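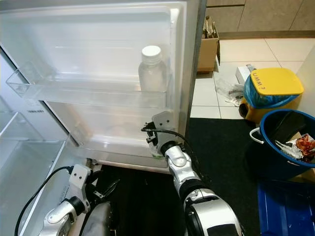
About Norness

Norness sells replacement parts for fridges. Door shelves, bottle bins, gaskets, hinge covers, the small clip that went under the cooker in January and has not been seen since. If it fell off, cracked or was leaned on by a teenager, we probably have another one.

Barrett Nakamura started the business in a lock-up in Pernmont after being quoted the price of half a fridge for one clear plastic shelf. He found the maker, asked for a single shelf and was told the minimum order was 42. He bought the lot, sold 41 and still keeps his milk in the other.

These days there are 6 of us and over 2000 different parts, filed by a system that Barrett describes as intuitive and everyone else describes as Barrett's. Door bins take up the whole of the back wall. People hang four pints, a jar of gherkins and a bottle of something fizzy on two little plastic lugs, shut the door with a hip and are amazed when it gives way. We don't judge. We've built a pension on it.

Our own range is called Ronska: upper shelves with a raised lip and deeper lower bins for the heavy stuff. We also look after the old Vaněk spares, including part 704, a gasket for a fridge that went out of production years ago and whose owners refuse to do the same.

If you don't know what you need, send us the model number. It's usually on a label inside the main compartment, behind the thing you've been meaning to throw out. Measure the old part as well, in millimetres please. "About a hand" has been tried.

The trade counter opens at 8 in the morning. Parking is round the back, next to the fridges.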